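Alter Rechner, neuer Anfang (3 Beiträge)

14. Juli 2025 — von Teodor Engström

1/3 Ich zerlege wieder einen alten Desktop. Deckel ist weg, Gehäuse liegt auf der Seite. Prozessor habe ich schon herausgenommen, der kommt in die kleine Schachtel von Livness.

2/3 Beim Netzteil bin ich immer vorsichtig — Stecker ziehen, warten, und das Netzteil selbst öffne ich nie. Zuerst löse ich die dünnen Kabel, dann die dicken.

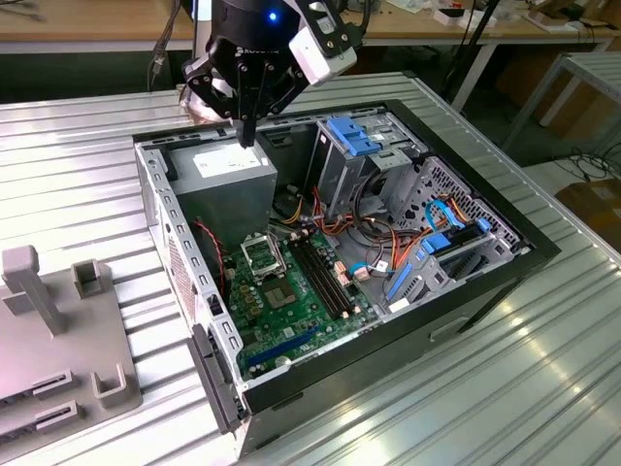
Offener Desktop-Rechner, auf der Seite liegend

3/3 Die blauen Clips bitte nicht wegwerfen! Einzeln bekommt man sie fast nicht mehr.

Kommentare

Wenche Sæther: Sind die zwei RAM-Steckplätze noch gut?
Teodor Engström: Das weiß ich noch nicht, ich teste im September.
Bogdan Văduva: Ich suche so einen Laufwerkskäfig, melde mich bei dir.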